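**Ticket 800 – gripper wanders when I teach the pick by remote control**

Opened 15/05/2018 by Warrick Partington

Hello all, and sorry for the long note. I'm teaching the Pemard arm to pick up long boxes by steering it from the hand controller in the simulator. Whenever I slow down above a box, the gripper drifts a little to one side. 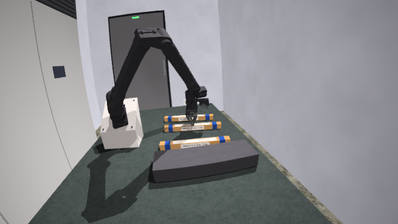 *Arm over the row, fingers pointing down.*

I've recorded 59 runs since April and the drift spoils plenty of them, which is a shame as the rest are lovely. I restarted Urkance, reset the controller's centre point and tried again – same thing.
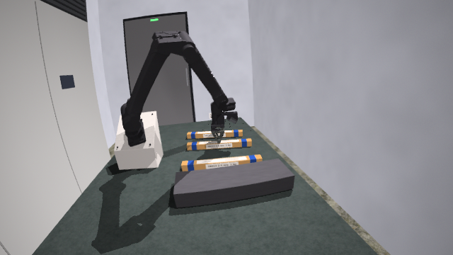
Plitulis: does it still drift if you let go of the stick completely? If so, I'd raise the dead zone to 5 before touching anything else.

Good thought, thank you! It does, so I raised it and went back to teaching with both arms.
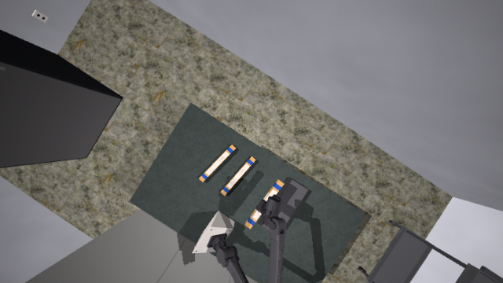

The drift is much smaller now, though the right arm feels slow to answer when I make tiny corrections. I then dropped the hand speed to level 2 and kept the dead zone as you suggested. 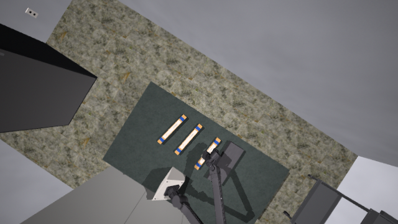

I'd like to record a fresh batch on these settings before we close the ticket, so please leave it open for me.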